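Explore > Kitchen Science > Measuring

Reading time: 3 minutes

Is a spoonful really a spoonful?

Grown-ups say "add a spoonful" as if everybody knows how much that is. Do they? I have my doubts, and I think you should too.

Go and look in the cutlery drawer. You will probably find big spoons, small spoons and one odd spoon that came from somewhere else. Which one did the recipe mean? A good recipe says "teaspoon" or "tablespoon", and cooks in Britain usually take a teaspoon to be 5 millilitres. But the teaspoon you stir tea with was made for stirring tea. It never promised to hold 5 millilitres of anything.

Flat or heaped?

Now scoop up some dry rice. It makes a little hill on the spoon. Is that one spoonful, or is it one spoonful with extra on top? If you slide a ruler across the spoon, the hill falls off and you have a level spoonful. Water can't make much of a hill, so it is harder to cheat with.

At the Bastham science club we scooped rice with one spoon, first level and then heaped, and counted every grain. It took ages. We got through 1,394 grains before lunch, and the heaped spoonfuls beat the level ones every time. A club leaflet had told us the difference "hardly matters". We crossed that bit out.

What the cup tells you

A see-through cup is handy for this job, as you can look at the side and see how deep the grains are. With a bowl you mostly have to peer in from the top, and that makes it easy to guess wrong.

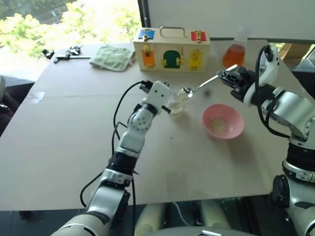

Does a deeper layer mean more rice?

Not always! Tip the same rice into a wide bowl and then into a narrow cup. The layer in the cup is deeper, but you haven't added a single grain. So when someone says "mine is fuller", ask how wide their cup is.

There is air hiding between the grains as well. Tap the cup gently on the table and the rice may sink a bit. Has some vanished? No — the grains have shuffled closer together.

Try it and see

You need a cup, a bowl of dry rice, a spoon and a ruler.

1. Guess how many level spoonfuls will fill the cup. Write it down so you can't change your mind.
2. Spoon in the rice and keep a tally. Ours took 32.
3. Empty the cup and do it again. If the two answers don't match, do it a third time.

Don't take our 32 as the right answer. Your spoon isn't our spoon.

Filed under: Measuring, Things to Test, Ages 7 to 10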